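Teaching an arm to fold, in a shared workshop in Trullstead

I'd gone over for a cup of tea and stayed until they locked up.

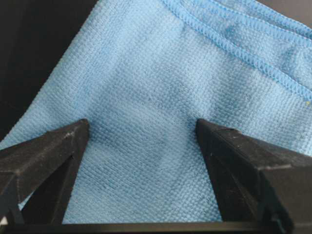 Tae-yang Yeo reckons cloth is the meanest thing you can hand a gripper, and told me so before I'd got my coat off. A block stays a block, but a cloth changes shape the moment you touch it.

The arm lives on a bench at the back and has had 93 evenings put into it so far. Blue waffle cloths are the current test. "I started with tea towels," Tae-yang said, "and they kept slithering off — I nearly went back to building clocks!"

I asked about the black fingers. "Third pair. The first ones were far too pointy and just poked at things."

And the target? One hundred folds in a row by June, with no hands helping. The best run when I visited was eleven (I was told this rather proudly, and then asked not to mention the twelfth).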